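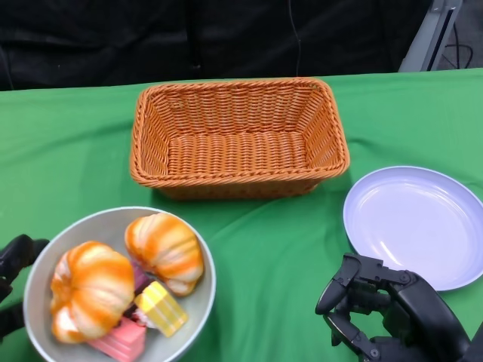 July 2019

Third stop on the bread-to-basket task, same error as the first two: right thumb, position following. The log shows 1,333 cycles since the last tendon check. I had set the interval at 2,000, which was too long.

The thumb base joint stalls when the hand waits curled over the cloth. Current climbs, the Imia driver trips after 200 ms, and the fingers keep their last command. The arm does not know the hand has faulted, so it carries on to the next waypoint. That second part is the one that worries me.

Eilif Strand suggested chaining the driver fault into the arm's protective stop. Wired and tested with the thumb blocked by a foam wedge: 30 trips, 30 stops.

The stall itself is still open. I suspect the pivot screws. New ones are on order from Szekeres.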